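홀트브리지, 리얼리티 시리즈 '한 지붕 마술사' 시즌 3 제작 확정… 1월 공개

최종 출연진 여덟 명 발표, 공개 모집에 1138명 지원
첫 회 방영 전 출연진 합동 무대도 마련

콘텐츠 제작사 홀트브리지는 자사의 리얼리티 시리즈 '한 지붕 마술사' 시즌 3의 제작을 확정하고 최종 출연진을 발표했다. 새 시즌은 오는 1월 동영상 서비스 마술라르(Masular)를 통해 공개되며, 매회 오후 9시에 한 편씩 순차적으로 제공된다.

'한 지붕 마술사'는 경력과 전공이 서로 다른 마술사들이 한집에 머물며 공동 공연을 준비하는 과정을 담은 프로그램이다. 탈락자를 가리는 경연 방식을 택하지 않고, 출연진 전원이 마지막 회의 공연 무대에 함께 오르는 것이 특징이다. 시즌 2는 공연 순서를 둘러싼 출연진 사이의 갈등과 화해 과정이 방영 기간 내내 화제를 모은 바 있다.

이번 시즌의 출연진 공개 모집에는 모두 1138명이 지원하였다. 제작진은 서류 심사와 영상 심사를 거쳐 50명을 선발한 뒤 대면 면접을 실시하였으며, 이 가운데 여덟 명을 최종 출연진으로 확정하였다. 출연진에는 시즌 1에서 중도 하차하였던 카야 오츠가 포함되어 시청자의 관심을 모을 것으로 예상된다. 비루테 야운젬스와 미유키 무라카미는 이번 시즌을 통해 처음으로 리얼리티 프로그램에 출연한다.

카야 오츠는 홀트브리지를 통해 전한 소감에서 "복귀 제안을 받고 답을 드리기까지 한 달이 걸렸다"며 "첫 시즌에서 끝내지 못한 무대를 이번에는 관객 앞에서 마치고 싶다"고 밝혔다. 오츠의 하차 배경과 당시 동료들과의 관계는 시즌 3의 초반부에서 본인의 인터뷰를 통해 다루어질 예정이다.

새 시즌의 주요 촬영지는 그라토리츠에 있는 옛 여관 건물이다. 홀트브리지는 건물 1층을 연습실과 공동 주방으로, 2층을 출연진 숙소로 개조하였다. 마지막 회의 공연은 같은 지역의 바르드와지 극장에서 진행되며, 객석 339석은 전석 사전 신청자에게 무료로 제공된다. 관람 신청 방법은 추후 마술라르 공지 사항을 통해 안내한다.

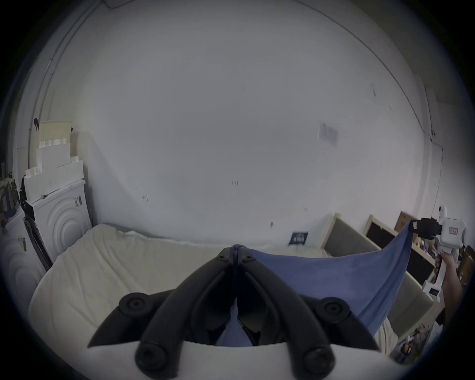

미유키 무라카미는 합숙 생활에 대한 부담이 컸다고 털어놓으면서, 혼자 연습하던 습관 때문에 입소 첫 주에는 다른 출연진과 식사 시간조차 맞추기 어려웠다고 전했다. 무라카미는 "방송에 제 예민한 모습이 그대로 나갈 것 같아 걱정되지만, 편집을 부탁드리지는 않았다"고 덧붙였다.

연출은 시즌 2에 이어 카기소 은코시가 맡는다. 은코시 연출은 "지난 시즌에서는 공연 준비보다 다툼이 더 길게 다루어졌다는 시청자 의견이 적지 않았다"며 "새 시즌은 연습 과정의 비중을 늘리고, 출연진이 각자의 입장을 충분히 설명할 수 있도록 회차별 개별 인터뷰를 확대하였다"고 설명하였다. 시즌 2 종영 후 실시한 온라인 설문에는 시청자 2929명이 참여하였으며, 그 결과는 새 시즌의 구성안에 반영되었다.

출연진 보호를 위한 제작 지침도 개정되었다. 출연자는 촬영 기간 중 언제든지 상담을 요청할 수 있고, 개인 침실에서는 촬영이 이루어지지 않는다. 또한 마술의 비법에 해당하는 장면은 해당 출연자의 서면 동의가 있는 경우에만 방송에 포함된다. 개정 지침은 시즌 3의 모든 촬영분에 적용된다.

아니타 푸자리 홀트브리지 총괄 프로듀서는 "출연진이 서로를 알아가는 시간을 서두르지 않고 담고자 하였다"며 "오랜 시청자와 새로운 시청자 모두에게 편안하게 다가가는 시즌이 되기를 기대한다"고 말했다.

한편 홀트브리지는 첫 회 공개에 앞서 바르드와지 극장에서 출연진 합동 무대와 제작발표회를 개최한다. 행사는 오후 2시에 시작되며, 카기소 은코시 연출과 출연진 전원이 참석한다. 취재를 희망하는 매체는 홀트브리지 홍보팀에 사전 등록하여야 하며, 출연진 개별 인터뷰는 등록 매체에 한하여 행사 종료 후 진행된다. 행사 실황은 마술라르에서 생중계된다.

시즌 1과 시즌 2의 전 회차는 현재 마술라르에서 시청할 수 있다.

프로그램 개요
제목: 한 지붕 마술사 시즌 3
제작: 홀트브리지
연출: 카기소 은코시
총괄 프로듀서: 아니타 푸자리
출연: 카야 오츠, 비루테 야운젬스, 미유키 무라카미 외
공개: 1월, 마술라르

보도 자료 문의: 홀트브리지 홍보팀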